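The Long Life of the Kitchen Counter

For most of its history, the domestic kitchen was furnished in pieces. A table stood in the middle of the room, a dresser against one wall, a stove against another, and the cook walked between them. The continuous work surface is a later idea, and its spread changed the way households prepare food, store it and gather around it.

The Ilex Institute for Domestic Design, based in the harbor district of Pirnuvport, has devoted the past several years to the study of that change. Its collection holds roughly 2,000 kitchen plans, most of them drawn for ordinary apartments and small houses. Riet Hermans, who directs the collection, regards the plans as a record of habits that were seldom written down.

"A plan shows where a family expected to stand," Hermans said. "It shows which task was given the window and which was given the dark corner. In the older drawings the sink almost always has the light. Later, the light goes to the person chopping."

The institute's research identifies the height of the counter as the most disputed matter in the archive. Early builders often copied the height of the table, which suited kneading but strained the back at the sink. Letters kept with the plans show tenants raising the matter with landlords again and again. One family in the Zwahlen housing estate placed its cabinets on bricks and was asked to remove them. The estate adopted a taller cabinet 11 years afterward.

Depth raised similar questions. A deep counter offers room to work, yet its rear portion tends to fill with jars and appliances. Residents interviewed by the institute frequently described the back of the counter as storage and the front edge as the place where cooking was done.

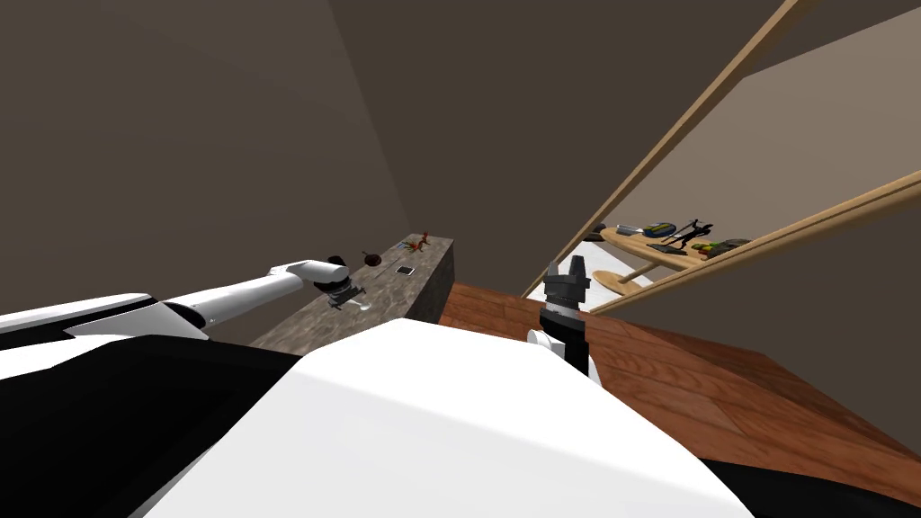 A countertop in a room with a wooden floor, shown in a computer rendering.

Chinyere Ezeani, an architect who has advised the institute on its interview program, believes the open plan has placed new demands on the work surface. Where the kitchen shares a room with the dining and sitting areas, the counter becomes a boundary, a serving table and, in many homes, a desk. Her own practice now asks clients to keep a diary of their kitchen for 2 weeks before any drawing begins.

"People tell us they need more counter," Ezeani said. "The diary often shows that they need a place to put the mail."

Material has followed fashion more closely than height or depth. The archive includes 200 sample chips from the Sturkinex works, a regional manufacturer whose surfaces were fitted in many of the apartments under study. Pale colors dominate the early samples. Greens and browns follow, and then the pale colors return.

The institute will open a reading room for the plans in March. Visitors may consult the drawings by street and building, and former residents are invited to add their own recollections to the file for each address.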